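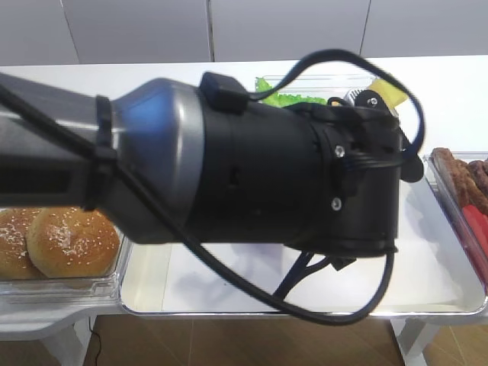 3. Station Layout and Materials

3.1 General arrangement

The trials reported in Section 4 were carried out in September 2024 at the Birnano test kitchen. The work concerned the cold-side layout of a hamburger assembly station: where the ingredients stand in relation to the assembly surface, how they are oriented in their containers, and what those two choices do to the order and quality of the finished stack. Cooking, wrapping and holding after assembly fall outside the scope of this paper.

The layout was kept as plain as possible. One shallow rectangular metal tray served as the assembly surface and was placed in the middle of a white table. Clear plastic containers of ingredients were placed around it. Buns stood to the left, lettuce and cheese shared a container at the rear, and the remaining containers occupied the right. No ingredient was stored on the assembly tray itself.

We considered a linear layout, in which containers are set in a single row in order of use, and rejected it for the main series. A row gives a clear left-to-right sequence but places the last ingredient far from the point where the stack is built. With a central tray, every container shares at least one boundary region with the assembly surface, and the longest transfer in the layout was held under 400 mm. The linear layout was retained as the comparison condition.

3.2 Buns

Two bun types were used, one topped with sesame seeds and one plain. Both were supplied by Vanus from the same dough formula and were matched by diameter before the trials. The types were mixed within a container on purpose. In an earlier pilot, run in August, each container had held only one type, and selection errors could not be observed at all.

Buns were stored in a shallow clear container with a low lip, dome side up. A taller bin would have held more, but the buns at the bottom flatten under the weight of those above and the crust begins to wrinkle. A single loose layer avoids this. The cost is area: the bun container takes more table space per portion than any other container at the station, and it needs refilling more often.

Placement of the bottom half is the first step of assembly and fixes the position of everything that follows. The half was laid cut side up. The cut face is wider and flatter than the base and carries the patty without rocking. It also gives a strong visual target, being much paler than the crust that rings it.

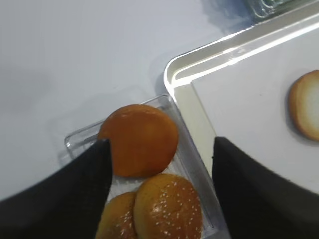

Figure 2. Plain and seeded buns in the container beside the tray. A bun half lies cut side up at right.

Seed loss was recorded as a minor quality measure. Seeds detach when domes rub against each other during removal, and they collect on the container floor and later on the assembly surface. They do no harm to the product but they make the station look neglected, and kitchen staff consulted at the planning stage rated this as a frequent complaint. We counted a container as requiring a wipe-down when loose seeds were visible from normal working distance. This criterion is subjective. Two raters (Cartwright and Okoth) applied it independently, and disagreements were settled by the stricter judgment.

3.3 Assembly surface

The assembly surface was lined with white paper in most conditions. The paper did not reach the rim on all sides, and no attempt was made to trim it to fit. Full coverage requires folding at the corners, and folded corners lift. A flat sheet slightly smaller than the tray floor stays put and can be lifted out with crumbs and loose seeds still on it.

White was chosen for contrast with the crust and the patty. It has a drawback, since melted or soft cheese of a pale color is harder to see against it, and small cheese fragments were under-reported in the first trials for this reason. We added a second inspection at a low angle, under side lighting, and the reported number of fragments rose to a stable level. Data collected before this change are marked in the appendix and are not used for the residue comparison.

A raised rim proved useful in one respect that we had not planned for. Bun tops that were set down on edge and rolled were stopped before reaching the table. They could then be used, where a top that reached the table had to be discarded under the hygiene rules of the kitchen.

The position of the stack within the tray was not prescribed. In practice the stack was often started to the right of center, toward the patties, and we treat this drift as a result (Section 4.2). Its effect on transfer distance was small for the bun and larger for the cheese.
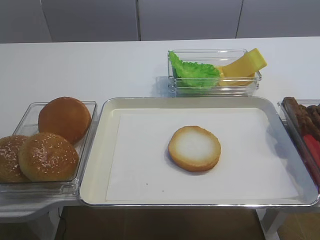
3.4 Lettuce and cheese

Lettuce and cheese were kept together in one rectangular container at the rear, leaf on one side and slices on the other, without a divider. The shared container follows the practice of Stonia, a small restaurant whose preparation sheets we used as a starting point. Its main advantage is that both items can be chilled and brought out together.

Leaves were folded loosely to fit and were not cut. Cut lettuce gives a more even layer but scatters, and scattered shreds were the largest single source of residue in the August pilot. A folded leaf can be taken out in one movement and opened on the patty.

Cheese slices were fanned slightly so that each exposed a strip of the one beneath. Slices stacked square adhere to each other within minutes at room temperature, and separating them tears the corners. Where the fan was steep enough for a corner to stand above the container rim, removal was quicker, but the raised corner also dried and darkened first. We therefore replaced the uppermost slice at the beginning of every session, whether or not it had been touched.

3.5 Patties and filled containers

Patties were cooked in advance, cooled, and portioned into a clear container with rounded corners, placed directly against the edge of the assembly surface.

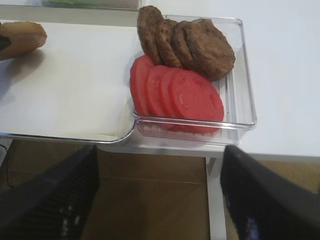 The orientation of the patties was the most consequential choice in the layout. Flat stacking is the usual method, and it is compact, but the lower patties are reached only in order and their surfaces pick up fat from those above. We stored them on edge in a leaning row. Each patty in such a row rests on its neighbor and has part of one face exposed, and the first of them, standing nearly upright, projects above the rim of the container. The last lies further back and shows most of its face. The geometry thus changes along the row, and it changes again each time a patty is removed. A short row is tolerant of this. A long one tends to slide as a unit once the upright patty has gone, and for that reason rows were kept short and topped up between trials.

Edge storage does have a cost in breakage. A coarse-ground patty is weakest at its margin, and the margin carries the load when the patty stands. Crumbs under the row were weighed at the end of each session. The mass was low in all conditions but was consistently higher for edge storage than for flat storage — the values are given in Table 2.

3.6 Trial schedule

The main series comprised 235 assemblies over 36 sessions. Of these, 200 used the central-tray layout and the remainder used the linear layout. The imbalance reflects the number of container orientations tested under the first layout, and the analysis weights the two accordingly. Containers were emptied, washed and refilled between sessions. Their positions were checked against a paper template supplied by Ketilsson, laid on the table before the containers were set down and removed before work began.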